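Unit 5: Sound in Installation Art
Course notes – read before the April studio visit

What we mean by installation

An installation is a work you walk into. A painting or a carved figure can be seen from one spot, but an installation has to be moved through, and the order in which you meet its parts depends on the door you came in by and how long you stay. Keep this in mind when you write your response. "I turned left first" is useful information.

Sound as material

Sound fills a room differently from paint or light. You can't look away from it, and it carries into the next gallery whether the curator likes it or not. Artists usually handle it in one of these ways:

Constant tone. One pitch or a narrow cluster held for the whole visit. After a few minutes most people stop hearing it and notice it again when they leave.

Triggered sound. A sensor or floor switch starts a recording. Visitors tend to test it two or three times, then play with it.

Found sound. The building supplies it – pipes, fans, traffic – and the artist only adds a microphone and a speaker.

Case study: Flollby

Flollby was built in the old Koubek cannery and used 28 small speakers hung at ear height. Each played a different stretch of the same recording of a harbor. The room covered 3,520 square feet and had no seats. Standing in the middle, you heard a blur. Standing next to one speaker, you could pick out a rope or a gull. The room held up to 200 visitors at a time, and a full room soaked up so much of the high end that the gulls were hard to find.

Compare this with Plivorero, shown at Dotport the following season. It had one speaker, one bare bulb and a wooden bench. Many students prefer it. Be ready to say why.

Objects and words in the room

Small printed words change how we read a plain surface. A single noun on an everyday thing can work as a title, a label or a joke, and lettering style matters as much as the word. Script feels personal, block capitals feel official. Collect three examples from home and bring them in.

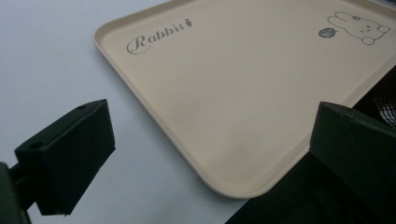
Written response

Write 1,000 words on one installation you have visited in person. Video does not count. Cover the following:

1. Your route through the work, with times if you noted them.
2. What you heard, in plain words, before any opinion.
3. One decision by the artist you would change, and what that would do to the room.

Terms to know: ambient, drone, site-specific, threshold, bleed (sound leaking from one work into another).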